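Speaker notes: Open Day talk, Hamdy building, 6th October
Speaker: Nesma Ghoneim
Second speaker for the demonstration: Siebe Koster
Subject: Two-armed handling of cable and string

Opening (stand to the left of the screen, microphone on)

Good morning, and welcome to Givov. On behalf of the institute, I would like to thank you for coming, and to thank our hosts at Felar for the use of this hall. My name is Nesma Ghoneim, and I am responsible for the visitor program. The talk will be followed by a live demonstration in the room next door, led by my colleague Siebe Koster.

Please silence your phones. Questions are welcome at the end of each part.

(Pause. Wait for the side doors to close.)

Part one: why soft things are hard

Most of the automation that people have seen, in films or on factory tours, deals with rigid parts. A metal bracket has the same shape every time it is picked up. A program can be told where it is and how it is turned, and the arm can repeat the same motion all day.

Cable and string are a different matter. They bend under their own weight, they slide, and they catch on themselves. When one end is pulled, the other end may move or may stay where it is. Our work since January has been concerned with this kind of material, and with the question of how two arms can share the handling of it.
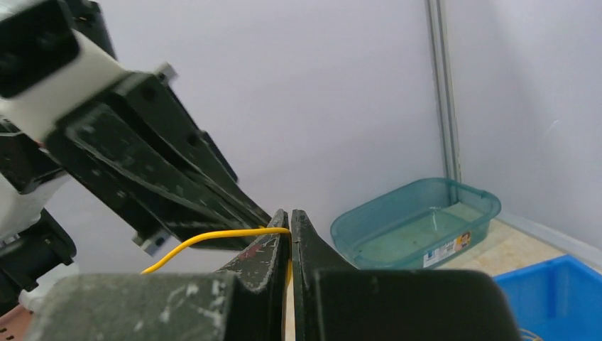 When a person straightens a length of cable, the two hands take turns. One hand holds while the other finds a new place to grip. We ask the same of the two arms. The holding arm must keep enough pressure on the cable to stop it from slipping, and the other must come in close without striking its partner. Ismail Benjelloun has written the part of the software that governs this distance, and he will be glad to discuss it after the demonstration.

It is worth telling the audience that a narrow fingertip has advantages and drawbacks. It can reach into a small loop. It also gives a small area of contact, and a round cable can roll out of it.

(If asked about wear on the fingers: some wear is expected in daily use. Refer detailed questions to Siebe.)

Part two: how the trials are run

We keep a written record of every trial. The set we are reporting on today, which carries the project name Terow, holds 963 trials. Of these, 106 were stopped by the operator before the end, in most cases when an arm had pulled a loop tight. We report these openly. A stopped trial is kept in the record and is counted against the result.

Lutfa Karunaratne prepares the materials and decides how they are laid out at the start. She changes the color, the thickness and the amount of material from one trial to the next, so that the system does not come to depend on one arrangement.

(Next slide. Allow the audience a moment to look before going on.)
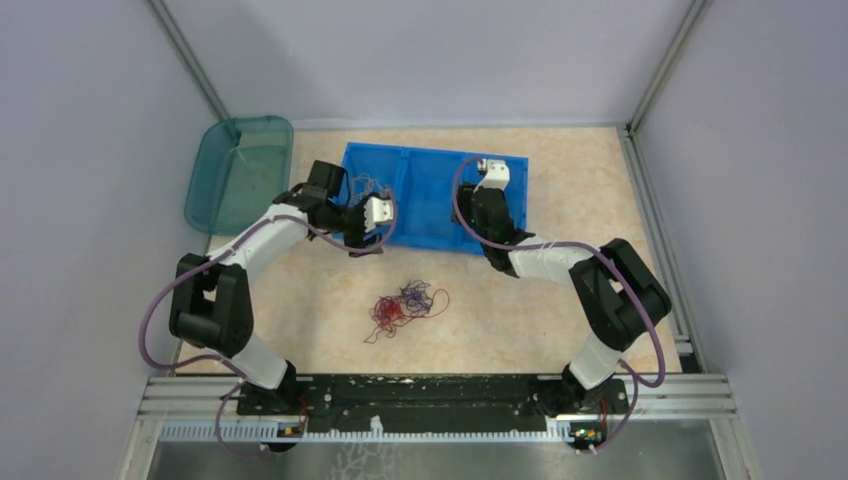 Tangles of more than one color are a later stage of the work. The system has to decide which strand it is following at a crossing, and it has to choose where to take hold first. A poor first choice can make the knot tighter. Ashraf Berrada compares the system's choices with those made by people given the same task by hand, and his early findings suggest that people tend to loosen the middle of a tangle before they look for an end. We have begun to include that approach in our own trials.

Sorting comes after untangling. Once a strand is free, it has to be carried to a container and let go cleanly. Letting go sounds simple, but light string can cling to the fingers and follow them back out.

Part three: instructions for the demonstration

Visitors will go through in groups of 6. Please read the following aloud, slowly:

Stay behind the marked line at all times.
Do not reach over the table, even when the arms are still.
Children must be accompanied by an adult.
Photographs are allowed without flash.

Siebe will run one attempt for each group. The time limit for an attempt is 900 seconds, and he may end it sooner. Visitors should be told in advance that an attempt may fail. Should that happen, Siebe will explain what went wrong, and the group will move on to the poster area as planned.

Closing

Thank the audience. Thank Felar once more. Mention that printed copies of the Terow report are on the table by the exit, and that schools wishing to arrange a separate visit should leave their details with Lutfa.

(Hand over to Siebe. Lights up.)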